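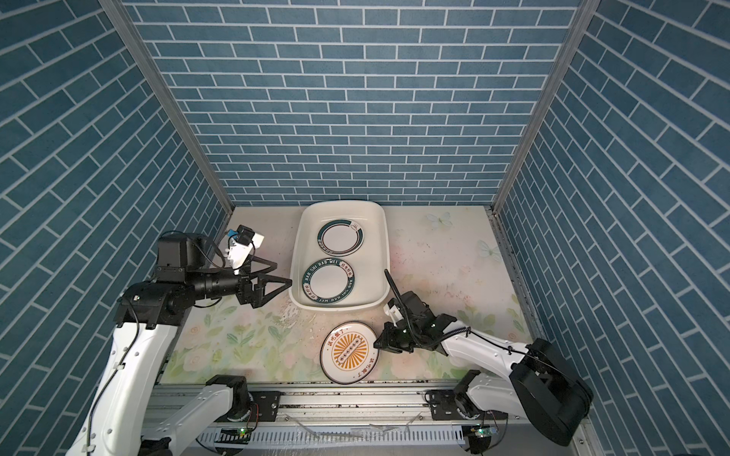

Blue brick-pattern wallpaper behind a tabletop printed with flowers and pale butterflies.

Mon 20 October

Anyone who has ever stood in a hardware store holding two rolls of wallpaper up to the light will be glad to hear that the Zalcombe Wallpaper Swap is coming back this month, and that it has found itself a much bigger room.

The swap, which lets people trade leftover rolls, borders and offcuts for something they like better, will be held in the old Murkon shoe store on the main street. Doors open at 10 a.m. on the last Saturday in October, and there is no charge to get in.

Organizer Sandamali Hettiarachchi started it last fall after redoing her hallway and finding herself with five rolls of a green stripe she never wanted to see again. She put up a card at the library, hoping for a few neighbors, and by lunchtime the line was out the door and past the bakery. By the end of that first day, 1,107 rolls had changed hands.

"I went home with more than I brought, which my husband has been very kind about," she said. "People want to tell you about the room it came from. You hear about nurseries and first apartments and somebody's grandmother's kitchen, and before you know it you've been talking for half an hour — and you've agreed to take the border too."

This year there will be 32 tables, with one long row set aside for florals, which went quickest last time, and another for brick, stone and tile prints. Full rolls trade one for one. Opened rolls and pieces go in the bins by the window, where you can help yourself.

Abrehet Gudeta, who hung paper for a living for many years before she retired to Zalcombe, will give two short lessons on matching patterns at the seams and getting neatly around a corner. The first begins at 11 a.m. and the second at 2 p.m. She asks that people bring their room measurements, and a pencil if they have one.

Rolls can be dropped off at the store on the Friday evening before the swap, between 5 and 7 p.m. Parking is free behind the Flevov building.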